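Potura Reading Room: where we are with the grant
1/4/23

Hi all, and happy new year! I owe you this from before the holidays, so thanks for being patient with me. I'll go through the money first and then the fun stuff, because I know at least one of you scrolls straight to the money.

You gave us 2000 dollars for the health shelves and the evening talks. We have spent 1000 so far, nearly all of it on books, plus the two secondhand bookcases from Trendari (solid, a bit scratched, they came with the wrong shelf pins and I had to go back). The rest is set aside for large print titles and for the spring talks. I haven't touched the printing line at all. Our old machine is still hanging on and I've been running the flyers off on the back of last year's leftover paper.

The books! We bought 25 new titles in the fall and they go out a lot faster than I guessed they would. The diabetes cookbook has a waiting list. So does the one on sleep, which I put on the order at the last minute and almost took off again. The big anatomy atlas mostly stays in the building, but kids love it and it already has a soft corner. I was wrong about the memoirs, by the way. I thought they'd be the popular ones and they mostly sit there, so in January I'm moving them to the front table with the face-out stands and we'll see if that does anything.

We've weeded the old medical section too, which was overdue by a long way. Some of those guides were older than I am. Anything with outdated drug advice went to recycling, and the nice old illustrated ones went to the Lysenko Street sale, where they made a little for the coffee fund (not your money, so it isn't in the figures).

On to the talks. We've held 2 of the four we promised. The first was on reading a prescription label and it was packed, people standing by the radiators. The second was on getting ready for an operation: what to ask beforehand, what to bring, who drives you home, how to read the consent form without your eyes glazing over. It had a smaller crowd but they stayed forever and I had to start turning off lights. I made a handout for that one with a page of questions for the surgeon, including a few on how the operation will be done and how long the stitches take to heal.

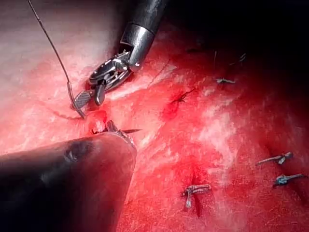
Zoriana Kravchuk wrote to me afterward that the question page was the part she used, and that she'd like the next one in bigger type with room to write the answers down. She also asked for a talk on what happens after you get home, the meals and the stairs and the phone calls, and would we please start at six and not seven.

So that's the plan for number three. Ivan Hutsuliak has offered us the Skiritz hall if we outgrow the reading room, but it's cold in there and I'd like to stay put if we can. I still need a speaker for number four. Hearing aids, maybe? Send me names!

Receipts are in the blue folder and I'll scan them this week.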